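The Supplementary Estimates 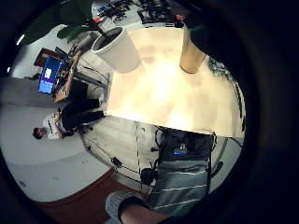
The minister's speech ran to forty pages, and I had been told to find something in it worth clapping for.

That was my whole job in July, when the House sat late and the air conditioning on the second floor had given up. I worked for the government side, in a room behind the chamber with no window. They called me a research officer. Mostly I underlined things.

"Applause line every two pages," the whip said. "They get sleepy otherwise."

I said page six was a table of fuel costs.

"Then put one on page seven."

So I read. The Treasury expected growth. The Treasury always expected growth. I had been underlining budgets since I was young enough to believe the word "projected," and in that time the Treasury had projected us into a country with two airports, a deepwater port and a railroad up to Arlow, where the population is mostly goats. We had one airport. The port existed as a sign. The sign was very handsome and it was repainted before every election.

On page nineteen I found the line that kept me there past midnight. It said that the Cinorport Harbor Works would receive a further allocation "consistent with progress to date."

I went looking for the progress to date.

You would think this would be hard, but the government keeps nearly everything. It just keeps it in the order it arrived. I went down to the records room with my pass and a flashlight, and under a box of parking appeals I found the quarterly returns for Cinorport. The contractor was a company called Zuvari. Zuvari had a nice letterhead with a wave on it. In the first return they had cleared the site. In the second return they had cleared the site. By the fifth they were preparing to clear it, which I took to be an honest slip by somebody new.

Attached to the last return was an invoice for 2529 loads of stone.

Now, I grew up in Ouellet, four miles down the coast road from that site. My mother still lives there, in the house with the blue gate, and she complains to me every Sunday about whatever has gone past it. She has complained about the school bus, the ice cream van, a wedding, and a man on a horse. She had never complained about a truck full of stone.

I called her in the morning.

"Trucks?" she said. "What trucks?"

"Big ones. Going to the port."

"There isn't any port."

"I know, Ma. But trucks going to it."

She thought it over. She is a fair woman. "There was one," she said. "It turned around."

I wrote that down on the back of page nineteen. Then I looked at it for a while. One truck, turned around. It wasn't the sort of thing you could take to a minister.

I took it to the whip instead, who had a boiled egg in one hand and was reading his own name in the newspaper.

"Your mother," he said.

"She sits by the road."

"Does she sit by it at night?"

I said she slept at night.

"Well then," he said, and finished the egg.

I'd like to say I made a scene. I've heard people tell stories like this, and in the middle of them they always stand up and say something, and the room goes quiet. I have been in a lot of rooms in that building and I have never heard one go quiet. What I did was go back to my desk and type a note, one paragraph, asking whether the House had been shown the delivery slips. I put it in the minister's folder, between page eighteen and page nineteen, with a paper clip. Then I put the applause lines in, as I'd been asked. I gave page nineteen nothing.

The debate opened at seven. The gallery was full, because the gallery had been bused in. The minister wore the gray suit and the voice he uses for schools and funerals. He got a hand on page two and another on page four, and on page seven they clapped for the fuel costs before he had finished reading them.

I watched him turn over page eighteen.

He stopped. He looked down at my paper clip. I was standing at the side door with my pass turned around on its cord, the way we all wore them so the names wouldn't show on television. He read my paragraph. I know he read it, because his lips moved a little, as they did with anything he hadn't rehearsed.

Then he slid it under the pile and looked up and smiled.

"And at Cinorport," he said, leaving the text entirely, "where some 1000 of our people will soon find work —"

They got to their feet. It was the longest applause of the night. The opposition leader got up after him and spent 20 minutes on the minister's suit. He had a copy of the same returns. I'd seen his office sign them out months before, and the box had come back with the tape still on it.

The estimates passed on the voices. I walked out to the parking lot and sat in my car with the door open.

My mother called a little before eleven. She had listened to the whole thing on the radio.

"A thousand people," she said. "Where are they going to park?"

I told her there was a plan for that.

"Is there?"

"Page thirty-one," I said.

She didn't say anything for a bit. I could hear the coast road behind her, or I could hear that there was nothing on it.

"I moved my chair out to the gate," she said. "I'm going to sit up tonight. I made coffee."

Comments (4)

saltroad
My aunt is this mother. She has a notebook.

backbencher_no_more
Enjoyed it but no whip I ever worked for would be reading the speech before the night. You'd get it at ten to seven with the pages out of order.

Tamarind
The opposition guy with the tape still on the box, ouch. That's the part I believed most.

lowtide44
Did the trucks come or not?? Is there a second part?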